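Recalibrate on Evidence
May 16, 2021

Most upkeep schedules for two-arm cells are written backward. They start with the calendar and end with the fault. On the Hovent cell we were told to recalibrate every 500 cycles, and for a long time we did, whether the numbers had moved or not.

I think that interval should go. Our log holds 2244 cycles. In it, 79 stops were put down to calibration, and most of those cleared after a wrist cable was re-dressed or a base bolt was brought back to torque.

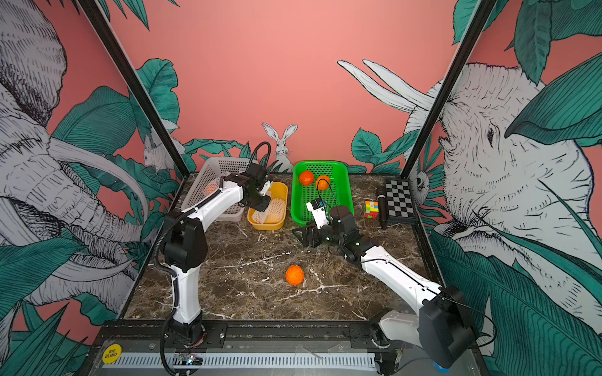

Cable slack is the item I would check first. A loop that is too short pulls on the wrist near full reach, and the error looks just like a bad camera transform. Checking both arms takes about 20 minutes. A full recalibration takes the rest of the morning and hides the cause, as the new transform absorbs the offset until the cable shifts again.

The checkerboard should stay in the cell for a quick comparison at startup. If the reading is within limits, leave the transform alone.

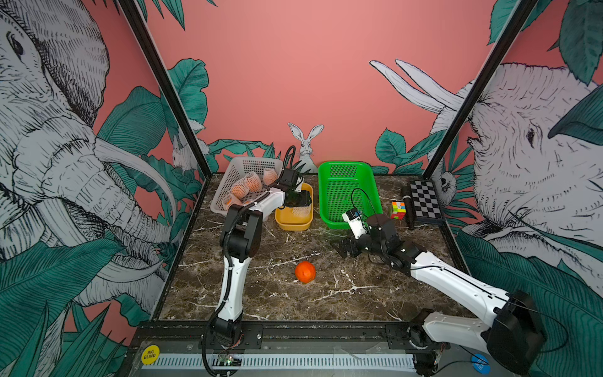 Left gripper with a net-wrapped orange fruit over the yellow bin; the right gripper is at the green basket.

The usual objection is that a fixed interval is easy to audit. So is a torque sheet.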